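Tendance breakfast maker in mint green, with plate and bowl

I've had more questions about this one than anything else in the shop since January, so I've finally given it a proper page of its own! It's the Tendance breakfast maker, the two-in-one with a sandwich side and a frying pan side, and I have to admit the colour got me first. Adoración Barrios, who does my ordering with me, wanted the cream. I won.

The sandwich side has two wells with a diamond pattern pressed into them, and the lid stands straight up when it's open (check the height if you've got low cupboards, I had to shuffle mine along). The pan is round and black and sits next to it, with two knobs on the front strip. I do eggs in it most mornings, but it's a good little pan for a few prawns as well.

The plate and bowl come from Stukow and are sold separately. The plate is a pale green with a low rim and tiny specks in it, very close to the Tendance green. The bowl is pink and goes with everything, cereal, fruit, dips, you name it.

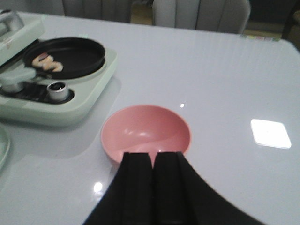
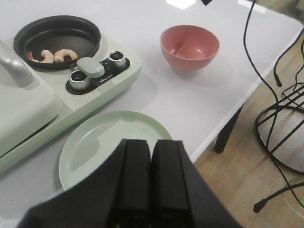
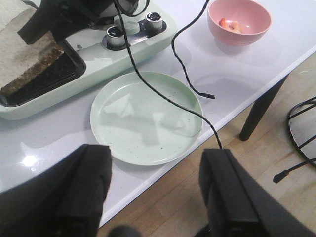
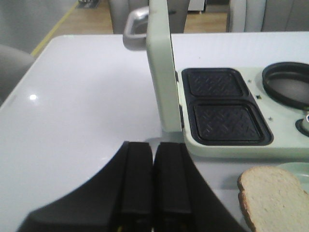
Breakfast maker in mint. Last picture: lid up, showing the sandwich wells.

What you get: the breakfast maker and a short booklet. Lead is 90 cm, so plan your socket. Bread and prawns are on you, I'm afraid!

Cleaning: let it cool, then wipe it with a soft damp cloth. Please don't put it in the sink, and please no metal spatulas on the black bits. Crumbs do like to gather on the green part between the two sides – I go round with a dry pastry brush and that sorts it.

Price: £32 for the maker. Item number 2279. Plate and bowl are on the Stukow page, along with the Tokarz mugs that lots of you buy at the same time.

Delivery: everything goes out from our Jemport unit, and you've got 30 days to send it back if you don't get on with it. Keep the box until you're sure. More mint is on order, the cream has sold out for now.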